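Rent went up again in Jirnville and everyone is mad at the landlords, fine, me too. But I want to complain about somthing smaller. Nobody has a table anymore.

I mean a real one. A table you can leave stuff on overnight. My apartment on the Kelto side has a counter, a kind of ledge really, and the listing called it a "dining and work zone." It fits one plate and an elbow. I pay 1143 a month for that elbow.

When I was a kid in Darville we had one big table and it did everything. Taxes, birthday cake, my brother's model planes, my aunt's sewing. You ate at one end and kept your project at the other. You pushed things over, you didn't put them away. Big difference.

A project that has to be packed up every night is a project you quit. I've quit plenty. A quilt, a radio kit, two different attempts at learning Thai.

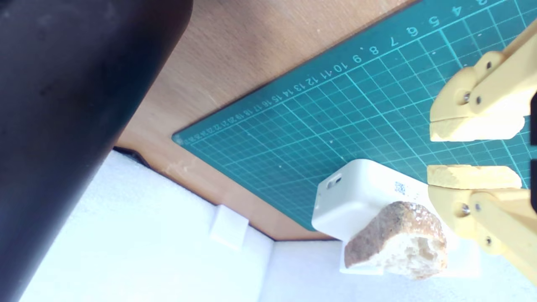 ## The fold-away lie

The furniture stores sell us the folding thing. Folds down, folds up, hides behind a door. I had one for 30 days and sent it back. It wobbled when I wrote a check on it. And folding means clearing, and clearing means you're back to quitting.

My friend Shabnam Rind went the other way. She got rid of her couch. Put in a table that seats eight, in a room where maybe four people can stand. I thought she was nuts – then I stayed a weekend and never once missed the couch. We ate there, argued there, she did her bills there while I read. People sit down at a table without being asked. Nobody knows what to do with a couch except look at the TV.
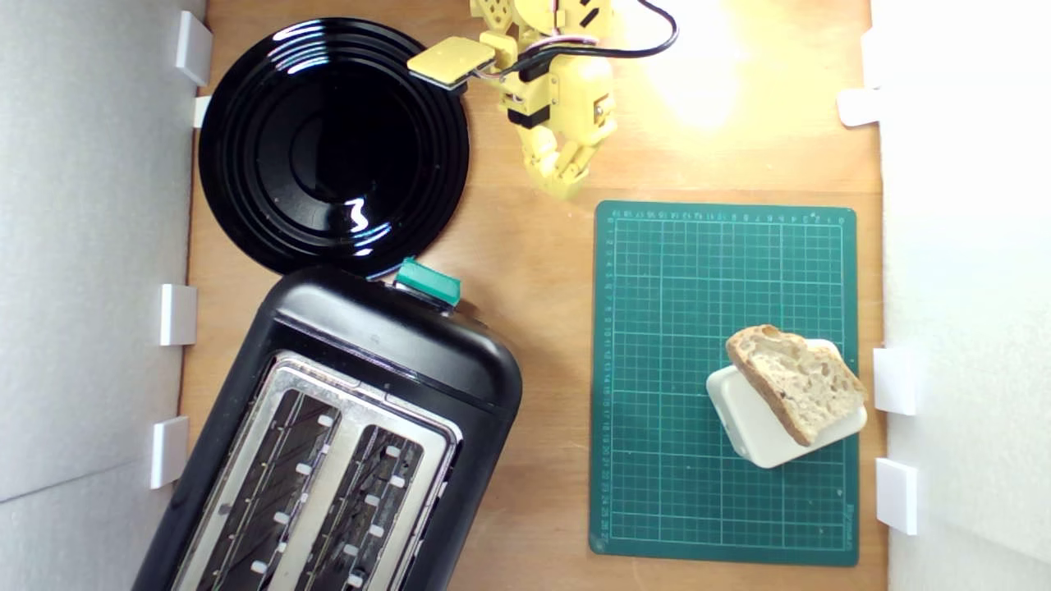 Builders will tell you people eat out now, so why waste the floor. I don't buy it. People eat out because there's no place to sit down at home. Give them a bit of wood and they'll use it. It doesn't have to be fancy, breakfast takes a plain tabletop with a black toaster at one corner and you're most of the way there. What you need is the rest of the surface, for the mail and the homework and whatever you're halfway thru. My building has 81 units and every single floor plan has a walk-in closet. Not one has a spot marked for a table. We get a room for shoes.

And yes I know, small apartments are small. But look at where the feet go. Trim the closet. Skip the second sink. Srithong, the noodle place downstairs, is smaller than my bedroom and has a long shared table that's full every night. They figured it out.

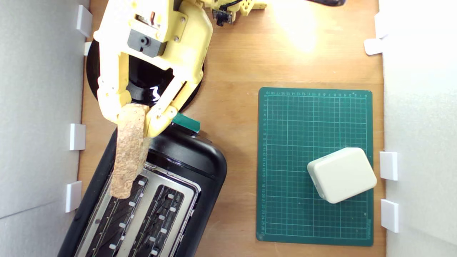 ## So what do I want

A line in the listing, to start. Bedrooms, baths, table: yes or no. If the answer is no, say so and knock some money off. And if you're moving soon, bring a tape measure and check the table before you check the closet. I didn't, and I'm writing this on the elbow ledge with my coffee on the floor.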